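Section 6. Running a two-basket session

By now you should have both arms powered, the wrist cameras showing live in the Nimri window and the emergency stop within easy reach of whoever is standing at the table. If any of those three things is missing, please go back to Section 5 and have another go at it, as the steps that follow lean on all of them.

The task itself is a simple one, and it's the same one we used at Bamstead for the sorting study. Two baskets sit side by side, a few everyday things are shared between the baskets and the tabletop, and the arms are asked to move one named thing from where it lies to somewhere else. What we want to learn is how well the policy copes when it is pointed at a thing by a person, compared with being told in words alone.

6.1 Laying out the table

1. Clear the tabletop of anything left over from the last task.
2. Put the two white baskets down so that they are close together and well inside the reach of both arms.
3. Choose your items from the list in Appendix B. Soft pouches and small hard things work nicely together – the policy has to change its grip between them, and that is where most of the interesting mistakes come from.
4. Look at the wrist view before you go any further. Both baskets should be in it. If one has slipped out of sight, move the basket and leave the camera alone.

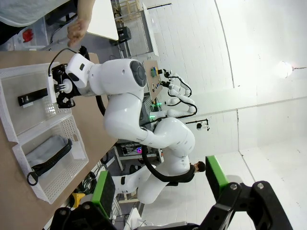

Figure 6.1. Wrist view with both baskets on the table and a white robot arm over one of them.

Note: the wrist view may well come out turned on its side. Please don't correct this in the settings. The recordings are turned later, all together, and a session that has been turned twice is a real nuisance to put right.

6.2 Giving the pointing cue

5. Stand behind the table, facing the fixed camera, with your arms relaxed at your sides.
6. Press Record and wait for the tone.
7. Point down at the chosen item with one finger, keeping your hand a little way off it so that the item itself stays in plain sight.

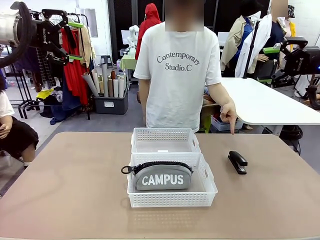

8. Hold the point until the second tone, then bring your hand back and step away from the table. Try not to hurry this part. Bok-nam Cheon, who wrote the first version of this guide, used to say that a good cue feels slightly too long to the person giving it, and after a June spent watching recordings I have come to agree with her.
9. Say "clear" out loud, so that the operator knows it is safe to release the arms.

Caution: never point while the arms are released. Should you forget a cue, press Hold, wait for both status lines to read HELD, and only then reach in.

6.3 Recording the trials

10. Run 100 trials with the pointing cue and then 100 with the spoken cue, swapping the items over after every 6.
11. Allow 60 seconds for each trial. If the arm is still dithering when the time is up, mark it as a time-out and carry on – there's no shame in a time-out, and the Drernance scoring sheet has a column for them.

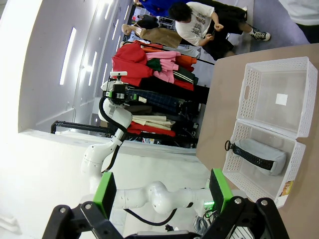 12. Between trials, open both grippers fully and send the arms back to their rest position. A gripper left half closed will start the next trial with a different view between its fingers, and we found at Prunton that this alone was enough to muddle the results.
13. Save the session under the date and the table number, then copy it across before you switch anything off.

If the copy stops part of the way through, leave the arms powered and turn to Section 9.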